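Litonitz Solar Homes: household readings

Hello, and thank you for stopping by! This is a small set of readings from home solar systems in the villages near Litonitz, gathered by Kiran Upadhyay and friends.
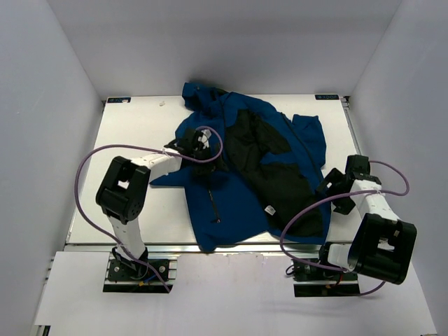 There are 1666 rows from 174 homes, starting in January. Each row gives the panel output and battery level for one day. Homes in Dirka have 2 batteries, so do add those columns together – it's easy to forget.

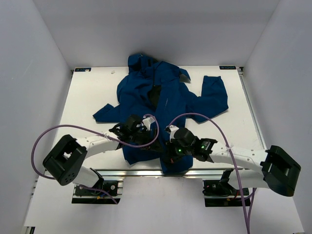
Dark blue jacket on a white tabletop

Last updated 22 Jul 2025. Gaps are left blank.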